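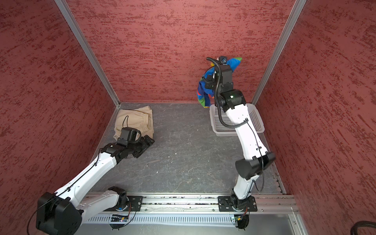

Flestance Collar Tag and Lost Pet Register

A flat steel tag for cats and small dogs, engraved with your phone number and a six-character register code. Anyone who finds your pet can call you directly or enter the code on the Flestance site, and we pass the message on by text and email.

Weight: 2000 mg, split ring included
Fits: collars up to 59 hundredths of an inch thick
Engraving: one side, up to 6 lines
Register: 200 characters for notes on health, diet or temper

Your entry stays open for the life of the pet. If you move, change your address online — the code on the tag stays the same. Microchip numbers can be added too, but the tag does not replace a chip.

Sold singly or in pairs. Orders placed before noon ship the same day from our Lulstead warehouse. Engraved tags can be returned only if the text is wrong.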